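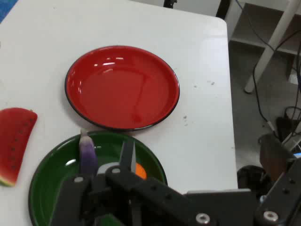 20 July 2022

Stain tests, dinnerware, second round. Writing this up at the end of the day so excuse the scrawl, will tidy the table when I copy it to the shared sheet.

Started late. Hot water unit in the wet room tripped overnight and the bath was stone cold. Reset at the board, took ages to come up. If it trips again we ring the sparky, no more resetting and hoping.

What we're after: does the Wuvine topcoat slow down staining on coloured plates, or does it just make them look nice in the box. Plasport want an answer before they commit to the next colour run. They've sent the blanks in two lots, coated and uncoated, and the bags were not labelled. Had to sort by water beading (coated beads up, uncoated goes flat). Pretty confident but marked the backs in pencil with a question mark on the two I wasn't sure of, and left those out.

Method, same as last time except where noted:
- wash, rinse in deionised, air dry on the rack, no tea towels (lint)
- scuff half of each plate, 600 grit, wet, light hand
- stain on both halves, cover, leave on the warm shelf
- rinse, wipe, score against the grey cards under the light box

Scuffing by hand is still the weak spot. I press harder than I think I do by the end of a batch. Put a 200 g weight on the block this time and just dragged it, 30 strokes each. Much more even. Do it this way from now on and go back and flag the first round as hand pressure, not comparable.

Stains: black tea, turmeric in oil, beetroot, tomato paste, soy. Dropped coffee, it tracked tea so closely last time there was no point. Turmeric made up fresh, ground stuff from the supermarket, canola oil. Stinks out the room.

**Results, rough**

Tea - nothing on the unscuffed side, either lot. Faint ring on scuffed uncoated. Scuffed coated has a ring too but it came off with a second wipe.

Turmeric - as expected, the killer. Uncoated took it straight away, yellow halo well past the edge of the oil. Coated held off until the scuff line and then bled in under the edge of the coating, which I did not like the look of. Suggests once the surface is through, the oil creeps sideways. Need a cross section. Dark colours hide it almost completly, had to tilt them under the lamp to see anything. So a colour that scores well may only be hiding the stain. Scoring by eye isn't good enough on the darks. Want the colour meter for these.

Beetroot - rinsed off everything. Waste of a beetroot.

Tomato - orange tinge on the pale ones, worse on scuffed. No difference between coated and uncoated that I'd put my name to.

Soy - left on longer than planned (phone call, forgot). Dried to a crust. Lifted in warm water though, no mark under it on coated, slight dulling on uncoated. Repeat with proper timing before anyone quotes this.

Gloss readings: meter wouldn't settle on curved surfaces, again. Only trust the ones off the flat in the centre. The rims are rubbish, crossed them out. Somebody suggested a jig ages ago, it's a good idea, a bit of foam with a hole cut in it would do.

Plate no. 345 has a hairline on the underside. Was it there when it arrived? Don't know, didn't check the backs at unpacking. Checking backs from now on. Pulled it from the set, it's in the reject tub with a tag on.

Note on the Bindton detergent: label says safe for coated surfaces, but there's a slight haze on two of the coated controls that only ever saw detergent and water. Could be rinse residue, I was rushing. Rewash one, leave the other alone, compare after lunch tomorow. If the haze stays we have a bigger problem than turmeric and I'd want to tell Plasport sooner than the report.

Light box: one tube is flickering at the left end. Scored everything from the right. Spares are meant to be in the tall cupboard, they are not.

Phone call was the Ellis site asking for the leftover blanks for their dishwasher cycles. Said yes to the uncoated, no to the coated until the cross sections are done. They want them wrapped separately, last box turned up with the rims all chipped.

To do
- section two turmeric plates through the scuff line, one coated one not
- book colour meter
- foam jig for gloss meter
- haze check (see above)
- repeat soy, set a timer this time!!
- order 600 paper, down to the last few sheets
- tubes for the light box
- email Plasport re unlabelled bags, politely
- box for Ellis

Warm shelf left ON, last set of turmeric still on it under the covers. Don't move them please. Yellow gloves are for the turmeric only, the rest of the box is clean.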